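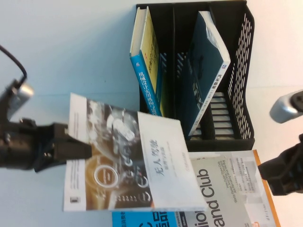

6. Putting books away

If you came straight here from the web and skipped sections 1 through 5, go back at least as far as 4 (homing the arms) or nothing in this part will make sense. Everyone else, welcome to the chore I get the most mail about. I wrote most of this guide on my own, with the Dravance two-arm bench kit bolted to a table in my back room in Cletetton, and the books chapter is where I spent the whole of last September, so it runs long. Sorry in advance!

The short answer to the question people send me: yes, a pair of arms can pick a paperback up off a table and stand it in a file organizer. It can do that today, with parts you can buy. Can it tidy your kid's desk while you're at the store? No. I'll give you my numbers at the end of the section and you can decide for yourself how far along that is.

What you need on the table

A desktop file organizer, the slotted plastic magazine kind. Mine has two compartments and I wouldn't start with more.
Paperbacks, a mix of thick and thin. Include at least one you can't read the spine of. I'll come back to this.
A plain, light tabletop. Glass is out.
Rubber feet or mounting putty for the organizer.
The soft finger pads from the Dravance kit (the bag marked B). The bare fingers will leave dents in a cover.

6.1 Laying out the table

1. Home both arms and leave the grippers open.

2. Put the organizer toward the back of the table with the open side facing the arm that will do the placing. Press it down on the putty and give it a shove with one finger. If it slides, it needs more putty. I skipped this on day one and spent an afternoon watching an arm push an organizer very gently onto the floor.

3. Stand a book or two in each compartment. You want them leaning a bit, the way books really do when nobody has packed them tight. A robot that only works with perfectly upright books isn't doing your chore for you, you're doing the chore for it.

4. Lay the loose books flat in front. Overlap is fine, up to two deep. With three deep the Koo planner gets confused about which edge belongs to which book and you'll sit there while it thinks.

5. Run one arm by hand to each far corner of the pile and check that the wrist doesn't hit the organizer on the way. Then do the other arm.

NOTE: You don't have to tape down a grid or mark spots on the table. Older versions of this guide said you did. That was me being nervous.

6.2 Teaching the grip

This is the part where people get stuck, so take your time. A closed book lying flat is a nasty thing to pick up. It's thin, it's slippery, and if you grab only the cover you get a cover and a lot of flapping.

1. Open Cludilix and choose Teach, then New Chore, then Flat Items. (There's a preset called Books. Skip it for now, it assumes everything is a hardback.)

2. Set grip force to Low. You can come up from there.

3. Guide the arm so that one finger goes under the short edge of the book and the other sits on top. If the book is flat against the table with no gap, use the other arm to nudge it until a corner hangs over whatever's underneath. That's a legal move and the software will learn it as part of the chore.

4. Close the gripper and wait. Count to two before you lift. I know it feels silly.

5. Lift straight up a couple of inches, then tilt the book toward the direction you'll be filing it.

6. Press Save Grip. Do it again with a different book. Then again with the thickest one you own.

CAUTION: Keep your own fingers out from between the book and the table during step 3. Low force is still plenty to pinch, and the arm can't tell your thumb from a bookmark.

CAUTION: If the book starts to swing, let it swing. Don't reach in to catch it! Hit the pause pedal and let the arm stop first. A paperback that falls eight inches will be fine.

How many times do you have to repeat the grip? The program will let you stop at 20. I kept going until I had 628 saved grips over all my books, and the difference between that and the first 20 was like night and day. You don't need that many for one shelf of similar paperbacks. You probably do need them if your household is like mine, where a novel, a workbook and the manual for the dishwasher all live in the same heap.

6.3 Teaching the placing

1. With the book gripped and tilted, bring it over the compartment you want. Come in from above, never from the front.

2. Lower until the bottom edge is just inside the walls. Stop there.

3. Now straighten the book. If there's already one leaning in that compartment, use the book you're holding to push it upright as you go down. It took me days to work out that this is what I do with my own hands without thinking.

4. Open the gripper only a little. If you throw the fingers wide open inside a narrow compartment they'll catch the divider.

5. Back out the way you came and save.

NOTE: Slotted walls are a mixed blessing. They're light and they don't tip much, but a soft corner can poke into a slot and hang there. If you see the book stop short on the way down, back up half an inch and try again. Cludilix will pick this up as a recovery move if you teach it a few times on purpose. I'd do ten.

6.4 Which book goes where

Okay, sorting. Here's where I have to let some air out.

Koo can sort by size, by main color, or by a label you teach it from a photo of the cover. It can read printed titles too, in theory. In practice the cover has to be flat, facing the camera, and not half under something else. Once the gripper has hold of a book, part of the cover is behind the fingers, and a title that was easy a second ago turns into a few stray letters. So do your reading before the pick:

1. In the chore settings, turn on Look First.

2. Pick one sorting rule. Just one.

3. For any book whose title you want recognized, lay it face up alone and press Learn Cover. Do the spine as well if you want the arms to find it again later in the organizer.

4. Set Unknown Books to "Place in left compartment" or whatever suits you. The default is to stop and beep, and trust me, you will turn that off by lunchtime.

Now for that book whose spine you can't read. Bo-ram Kang wrote to me after the first edition and pointed out that every book in my test pile was in English, and that half of hers weren't. Fair! I borrowed a stack in other languages and the results were better than I feared. With Learn Cover the software matches the whole look of the cover, so the script doesn't matter one bit. It's only title reading that gets shaky, and it was shaky already.

6.5 First unattended run

Well, sort of unattended. Stay in the room.

1. Put five books out. Note where each one should end up.

2. Set speed to 30 percent.

3. Press Run and keep a foot by the pause pedal.

4. When it finishes, check the organizer and mark any book that's upside down, backward, or bent. The log in Cludilix counts all of those as successes unless you say otherwise, and I've complained to them about it twice.

5. Scatter the books again differently and run it a second time before you touch any settings.

If a book is dropped on the way over: raise grip force one notch, and check the pads for dust.
If the arm grabs two books at once: the lower finger is going in too deep. Reteach 6.2 step 3.
If both arms freeze and face each other: they've each asked for the same space. Press Yield on the one holding nothing.
If the organizer walks: more putty.

6.6 So can it do the chore?

My log as I write this has 3,847 tries in it, counting all the early disasters. I don't think the lump sum tells you much, so look at the last 1,000, all with the settings above. In that batch 83 books had to be fixed by me, mostly ones that went in backward, and a few that got their front cover folded under. I'd have fired a teenager for that, but I would also have had to pay the teenager.

Speed is the bigger letdown. At 30 percent a book takes the better part of a minute. At full speed it's a lot quicker and it drops more, and I haven't found a middle setting I like. I can clear the same table by hand before the second book is in.

What it won't do at all yet: open books, anything with a spiral binding, magazines (too floppy), and a compartment that's already full. It will try the full compartment. It'll try quite hard, so check for space before you press Run.

Spiral bindings have their own workaround using the wide fingers, see section 9. Section 7 is mugs.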